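Planning and Buying Equipment for a Small Robot Teaching Lab

Lecture notes, week 2
Course: Automation Projects in Practice
Notes prepared by Precious Mabaso
Version of 3 Feb 2018

Before you read

These notes follow the lecture quite closely, but some parts are longer here than what I said in the room. Please bring your own draft equipment list to the next class, even if it is ugly. A list with holes in it is more useful to us than no list.

1. What the budget is for

Most students begin with the robot. They find an arm or a gripper they like, they write its price at the top of the page, and then they see how much money is left for everything else. I understand this very well, I did the same in my first project. But the arm does not work alone. It needs a table that does not move, power in the right place, something to hold, a computer which can read the data fast enough, and people who have the time to use it.

I ask you to begin from the task. Write in two or three sentences what the equipment must do in the first term of use. For example: "Students collect short demonstrations of picking up small objects from a table, using a hand-held gripper with a camera. The recordings are checked on the same day." From these two sentences you can already find most of the list. The hand-held gripper means batteries or a cable. The camera means storage. "On the same day" means that somebody needs a desk and a screen close to the table.

If you cannot write the sentences, you are not ready to ask for prices. Go back to the people who will use the lab and talk with them first.

2. Kinds of cost

In the lecture I divided costs into four groups. The names are mine and other books use other names.

Purchase cost. The price on the quotation, with tax and delivery. Check if the tax is included, because suppliers do this differently and I have seen one plan fail only for this.

Set-up cost. Mounting, cables, brackets, licences, and the hours of the technician. In the Burkby plan, which we use as our case this term, the set-up cost was first written as zero. The technician was already employed, so the team thought his time was free. His manager did not agree.

Running cost. Spare fingers for grippers, batteries, memory cards, printing of markers, cleaning material, calibration. Small sums, but they come every month, and in many departments they must come from another account than the purchase.

End cost. Moving the equipment, throwing it away safely, deleting the recordings. Almost all student plans leave this line out.

A word about printed markers. They are cheap and so they are easily forgotten, but they belong in the plan: the black and white patterns must be flat, clean and of the correct size, or the camera will not read them well. A marker that has been bent in somebody's bag is not a marker any more. Plan for new prints during the term.

3. The room is also equipment

A room has a cost, also when you do not pay rent for it. When you visit a room before buying, look up as well as down. Ceiling lights make reflections in glass and on shiny tables, and a wide camera lens will see them. Glass walls are pleasant for the people inside, but the camera sees through them, and then persons in the next office or in the corridor can be in your recordings. Blinds help with this, though not completely. If faces will be recorded, the plan needs a line for hiding them before the data is shared, and this line has hours in it.

Look also at how close the people will stand. A work table for one person is often used by one person plus another who leans over to help, and the arms and hands of both must fit without touching the cables.

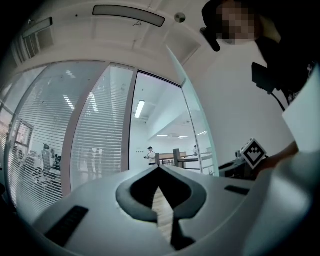 Case Study: Hand-held Grippers at Burkby

Burkby is a small training centre that wanted to start with hand-held gripper work before it bought any full robot arm. The reason was money, but it was also a sensible order of learning. With a hand-held tool the students can understand the camera view, the markers and the size of the fingers, and a mistake costs little.

A gripper body takes much space in its own camera view, and the housing can hide part of the table. Because of this the team had to decide early where the marker cube should be placed, how high the person should hold the tool, and which other equipment could share the table. None of these decisions costs money by itself. Each of them changes what you must buy.

The first request from Burkby was for 3 gripper sets. They asked for quotations from Cotura and Ovirico. I give here the main points, without the full documents, which are in the course folder.

Cotura offered complete sets, with camera, case, charger and one day of training at the customer's room. Delivery was promised in September, before the students came. Spare parts were sold only by Cotura.

Ovirico offered the gripper body and fingers only. The camera, the mount and the cables were to be bought separately. The price per set was lower, and the fingers could be printed in the centre's own workshop from files that came with the order.

On the first page Ovirico was clearly cheaper. Then the team added the camera, the mount, the cables, the set-up hours and the test prints of the fingers. In the end the difference was 400 pounds for the whole order, and Ovirico was still the lower one. The question for the team became a different one: is the training day worth this sum to us, and do we have a person who can look after the printed parts?

Mr Hồ, the workshop technician, was asked this question quite late. He answered that he could print the fingers, but not in the first weeks of term, when the printers are used by other courses. This should have been known before the quotations came. Please remember it when you write your own plan – the technician is a person to ask at the start.

Burkby chose in the end to reduce the order to two sets from Cotura and to keep the rest of the money for the second half of the year. I think this was a reasonable decision. Some of you said in class that the Ovirico offer was better in the long term, and I accept that argument too, if the workshop has free hours.

4. How many to buy

The number of sets depends on how the lessons are organised, and less on the number of students. Burkby had a group of 22 students. If every student holds a gripper at the same time, the cost is impossible and the room is too small. The team planned instead that a few students record while the others prepare objects, check the recordings or work at desks with data from the week before.

Make a simple timetable for one ordinary lesson. Write who has the tool in each part of the lesson. Where a student waits with nothing to do, you have either too few tools or too few other tasks. Try to solve it with tasks first.

For spare parts, ask the supplier two questions: which part breaks most often, and how long does it take to receive a new one? If the answer to the second is up to three weeks, then you must have that part on your shelf from the first day.

5. Asking for quotations

Write the same request to every supplier. If you ask one for "a gripper" and another for "a gripper with camera and cable", you cannot compare the answers. The request should contain:

– the task, in the two or three sentences from section 1
– the number of sets, and if this number can change
– the latest date of delivery
– what you already own and want to use again
– the length of warranty, and who pays for sending a broken part back
– the format of the recorded data, and whether a licence is needed to open it

The last point has surprised many people. Equipment can be fully paid and working, and still you cannot read your own recordings after the first year without paying again.

Keep all answers in writing. If a seller tells you something useful on the telephone, send a short message afterwards and ask him or her to confirm it.

6. The plan on one page

Your department will probably read only one page. Put there the task, the total sum for the first year, the total for the following years, the date when the money must be available, and the name of the person responsible. Details come after, as attachments.

Do not hide the reserve inside other lines. Write "reserve" and give it a sum. A reader with experience will look for it, and if it is missing he may think that you have made every other price a little bigger.

Homework for next class

Take your own project and write the task sentences. Then make the list of costs in the four groups from section 2. Where you do not know a price, leave the space empty and write the name of the person or firm who could tell you. Measure the room you want to use, and make a simple drawing with the table, the sockets, the lights and any glass.

Read the two quotations in the course folder and decide which one you would have chosen for Burkby with one technician and no training day. Half a page is enough. We will begin with these texts, so please print a copy for your neighbour.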